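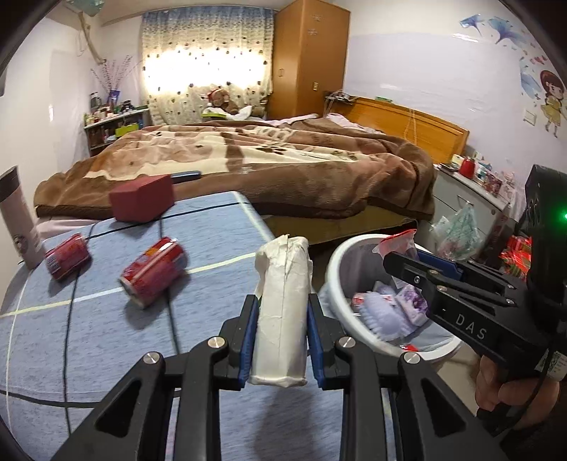
A gripper holds a paper-wrapped package over a table during a tidying task. A second gripper is at the trash bin.

Household robots still slow on everyday chores, trial finds

2018-03-29

Machines can clear a table, but they can't yet do it at a pace most people would put up with, according to results released by Stenutix, a firm that tests home and shop equipment.

The company ran 2934 attempts at ordinary chores in 42 homes and shops, starting last September. The jobs included picking up trash, folding towels, loading a dishwasher and restocking a shelf. Three makers supplied the machines: Mekier, Hidayat and Gakora.

Throwing things away went best. Cans, boxes and cups kept their shape when lifted and gave the grippers few problems. Soft packaging was harder. Paper bags folded under the fingers, and thin plastic wrappers often stayed stuck to the pad after the jaws opened.

Towels were the weakest result. None of the machines folded a full stack without a person stepping in.

Tahsin Pramanik, who led the trial, said the machines did better in shops than in homes. "A shop shelf looks much the same on each visit," Pramanik said. "A bedroom doesn't. There are blankets, cords, bags, and it has all moved by the next morning."

Each job was capped at 30 minutes. Pramanik said many of the home attempts ended at the cap with the work half done — usually with the larger items put away and the small ones left where they were.

Deciding what counts as trash also caused trouble. The machines were given a list before each run, and items missing from it were left alone. In one home a full packet of crackers was thrown out along with the empty ones.

Mekier said it would bring out a softer gripper pad later this year. Hidayat said its own machine was built for stockrooms and was never meant to fold laundry. Gakora did not reply to a request for comment.

Pramanik has worked on handling equipment since 1985, first in bottling plants. He said he expects shelf work to be ready for paying customers well before housework, and would not give a year for either.

A second round of tests, covering kitchens only, begins in September.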